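Materials in Everyday Life
Notes for Session 2: Why Surfaces Matter
Evander Carnegie, Nisbet Evening School
December 13, 2024

14 shares
3 comments

Last time we looked at what goes on inside a material: how strong it is, how far it bends, when it snaps. Tonight we stay on the outside, and I have been looking forward to this one all term! Most of what we notice about an object happens in a very thin layer at its surface. Colour, shine, grip, squeak, how easily it wipes clean. Change that layer and you can have what feels like a different object, with the bulk underneath exactly as it was.

1. Rough and smooth

No surface is flat. Run a fingernail over a polished spoon and it feels perfect, but under a microscope there are hills and valleys all over it. When two solids touch, they meet only at the tops of the hills, so the real area of contact is tiny compared with the area you would measure with a ruler. Press harder and the hilltops squash, more of them meet, and friction goes up. That is the everyday rule from school — double the load, double the friction — and I still find it lovely that it comes out of something so messy.

Try at home: slide a book along a table with one finger, then put a second book on top and try again. Then stand the first book on its spine. The change in contact area makes far less difference than most people expect.

2. Shine

A mirror sends light off in one direction. A sheet of paper scatters it everywhere. Both may reflect a good share of the light that lands on them, and the difference is mostly in the size of the bumps. If the bumps are much smaller than the wavelength of light, you see gloss. If they are bigger, you see matt. Breathe on a window and you turn one into the other for a few seconds (tiny droplets, lots of scattering).

Abrasive papers are graded by number, and a higher number means finer grit. By the time you reach 2000 you are making scratches so small that the surface begins to look polished.

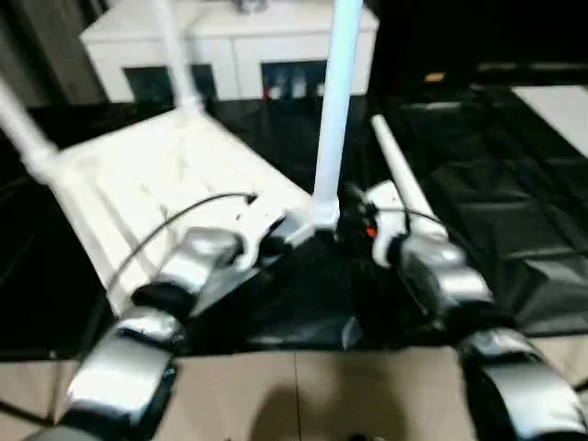
Black surfaces are the odd ones. A glossy black still gives you sharp highlights, often sharper to the eye than on white, as there is so little scattered light behind them to wash them out. Anyone who has tried to keep a black car clean knows how well it shows dust!

3. Wetting

Put a drop of water on wax and it sits up like a bead. Put it on clean glass and it spreads. The angle at the edge of the drop is called the contact angle, and it tells you a great deal about the top few layers of molecules. Below 90 degrees we say the water wets the surface, above it we say it doesn't. A trace of grease from a fingertip is enough to shift the answer, so wash and rinse the glass well before the drop exercise.

For next session

Read chapter 4 of the Juldale booklet, up to the part on glues. Bring one object from your kitchen that water beads on and one that it spreads on. We will start with those and go on to adhesion, which is where friction and wetting finally meet.

3 comments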